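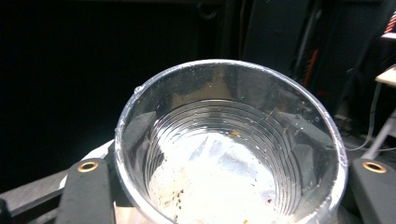 Forty Days of Plain Water (and Why I'm Still Going)

1 January 2020

I gave up everything but water for forty days this fall and I have been dying to write about it, so get comfortable! No coffee, no soda, no juice at breakfast, no beer on the porch. I figured I would be crabby for a week and bored for the rest. The crabby part I got right. I had a headache for nine days straight and I snapped at the dog.

But bored? Not once. I had no idea how different water tastes from one place to the next. Our tap in Fitzgerald is soft and a little flat, the kind that never quite rinses the soap off your hands. Drive 27 miles up to my sister's place in Dretura and it comes out of a well so hard it leaves a white ring in the kettle, and I love it. It tastes like licking a clean rock (I mean that as a compliment). My brother-in-law thinks I've lost it.

Then there's the spring at Matar. If you've never been, the turnout is easy to miss, right after the second bridge, and there's a pipe coming out of the bank with a flat stone under it to set your jug on. The elevation sign says 1590 feet. People were lined up with jugs on a Tuesday morning! A lady ahead of me had been filling up there since she was a kid and told me to let the first bottle stand overnight before drinking it. I did one her way and one straight from the pipe, and hers was better, rounder somehow. I can't explain it and I've stopped trying.

A few things I learned, in case you want to try it. Cool beats ice cold, you can't taste anything when it's freezing. Drink it plain next to your meal and the food gets saltier and sweeter, especially tomatoes. Wash your bottle more often than you think (mine smelled like a pond by week two). And if you're a big coffee drinker, please cut down slowly, don't do what I did.

I did go back to coffee, one cup, mornings only. The soda I haven't missed at all, and I used to go through a case of it without blinking. I sleep better too, though that could just as well be the shorter days.

Next up is Uto, where they say the town water comes straight off the snowmelt in April and tastes completely different by summer. I want to go both times and take notes. If you know a good spring or a weird old fountain within a day's drive, leave it in the comments, and tell me if the road is okay for a small car!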